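Visit report: Metwally textile sorting plant, Cumley

The Metwally plant in Cumley opens its doors to visitors one afternoon each July. I attended the one o'clock tour, which covered intake, hand sorting, grading and baling. Arkovia, the company that runs the site, takes in used clothing and household textiles from collection points across the county and sells them on in graded lots.

Intake

Bags arrive on curtain-sided trucks and are tipped onto a feed belt at the north end of the hall. The belt speed can be adjusted from a panel at the first station. On the day of the visit it was running well below its upper limit, as two of the sorting positions were closed for floor repairs. Wet bags are pulled at this point and sent to a separate cage. Mildew spreads through a bale within days, and the buyer can reject the full lot.

Last year's output was given as 3,704 bales. The plant does not publish intake by weight.

Hand sorting

The first sort is by type: knits, wovens, denim, toweling, shoes and accessories, and waste. The second is by condition. Sorters check collar, cuffs, underarms and hem in that order, then the printed areas, where cracking lowers the grade even when the fabric is sound. There are 27 grades on the wall chart, although the guide said that most pieces fall into a small group of them. 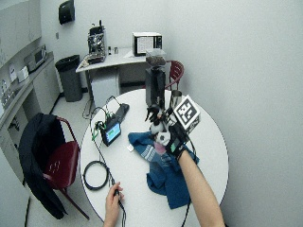

Cotton fleece is the hardest category to grade. Pilling is easy to see on dark colors and easy to miss on light ones, and the inside face often wears faster than the outside. Pieces with a high polyester content go to a different buyer, so the care label matters more than the look of the garment. Where the label has been cut out, the sorter goes by feel, and doubtful pieces are put in the mixed-fiber bin.

Lighting over the stations was replaced last winter. The new lamps are cooler in color, and stains on pale fabric are said to be easier to find. I saw no glare on the work surfaces from where the group stood.

Wiping cloths

Toweling and worn cotton that cannot be resold as clothing is cut into wipers. Buttons, zippers and heavy prints are removed first, as they scratch machined surfaces. The cut cloths are packed by color, with white fetching the highest price.

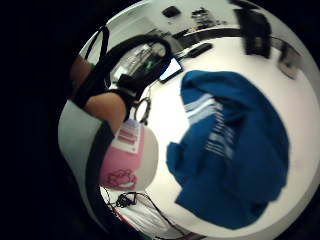

Baling

Two Gerodeck presses stand at the south end. Each has a cycle time of 155 seconds, not counting strapping, and turns out a bale of 60 kg for the export grades. Domestic lots go out in larger sizes to order. The strap is polyester, tied by hand, with a printed tag under the second strap from the left.

Noise near the presses was high, and ear plugs were handed out at the yellow line. Questions were taken in the canteen afterward. Parking is on the east side; the main gate is for trucks only.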